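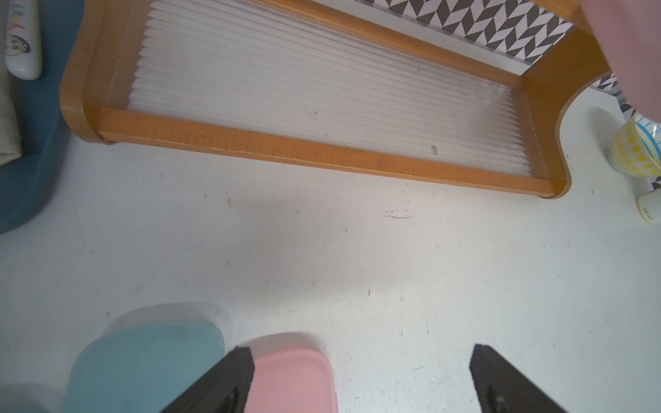
Farzana Mirani maintains that you can teach a robot anything provided you are prepared to be bored in exactly the same way every time. She told me this on my first morning with the arms, and I wrote it down thinking it was a joke.

I have now been at it for 16 days. The job is toothbrush cases. You sit with a handle in each fist, you move, the arms move, and everything you do is kept so that a computer can learn to do it without you. The cases have to be set out in colour order and then go up on a wooden rack. My nephew could do it in under a minute and would want paying.

My own record is four minutes, and I was sweating. The trouble is that your hands know far more than you do. Ask me how I pick up a toothbrush case and I'd say I just pick it up. Ask me to do it through two black fingers with no feeling in them and I discover a whole career's worth of small decisions. How wide to open? Which way round is it? Do I come down on the lid or sneak in from the side? I dithered over one case for so long that Farzana asked if I was waiting for it to speak first.

Dithering is the great sin, by the way. If I hover, the robot learns to hover. Early on I had a habit of giving each case a little pat once it was down, as you might with a dog, and when they tried out the first lot of training at Bloxham the left arm patted everything. It was like watching a recording of myself at a party. All 60 of those runs went in the bin, and I have kept my pats to myself ever since – mostly.

What I've settled on is going slowly, picking one grip and sticking to it, and breathing out before letting go. I also do the pairs in the same order each time: blue, pink, clear. Farzana would rather I mixed it up a bit so the thing doesn't learn a party piece. She is probably right and I shall probably start in July.

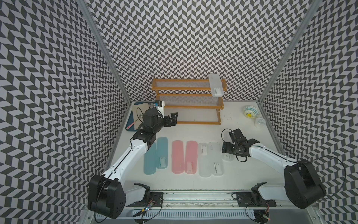
Things I have caught myself doing at home

Opening my finger and thumb far too wide for a teaspoon. Lining up the remote controls by colour, though they are all black. Going back to the start of the washing-up after dropping a fork, on the grounds that the run was spoiled.

The next task is supposed to involve folding a cloth. I have asked for a cushion.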